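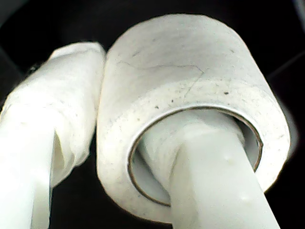 Tape roll on the right finger, through the core. Left finger alongside, wrapped tip near the outer edge.

2 Nov 2024, Hadon bench 2

Core-insertion grasp, second round. The idea is still Hanne's: for anything with a hole in the middle, put one finger through and use the other as a clamp on the outer wall. We only need to close across the thickness of the wall, so the width of the roll stops mattering.

Setup same as in August except for the wrap on the left finger, redone by Marisol this morning. Grip force limit left alone. Start pose of the roll randomized by the Irness script, upright or tilted.

100 trials, 73 good. Good means finger in the core, lift, hold, put back on the mat without a drop. Of the rest, 9 were drops after a clean insertion. All the others failed before the lift, mostly the finger tip landing on the end face and pushing the roll away.

Notes on the failures:
Tilted rolls are worse. The approach angle comes from the fitted ellipse of the core, and when the fit picks up the outer rim the finger goes in too high. Baldur thinks we can reject those by checking for the brown ring, which stands out well against the white. Worth an hour.

White fingers on a white roll are a problem for the wrist view. The segmentation merges the wrapped tip with the roll once the gap gets narrow – trial 73 onward I masked the left finger by hand-drawn polygon and it behaved better, but I changed the exposure at the same time, so that proves nothing. Exposure still too high on the white parts.

Logs are in the Fikside folder, run 305. Svend has the old force plots.

To do: rerun with the mask only, exposure back to the August value. Ask Marisol if the wrap can be done in a dark color.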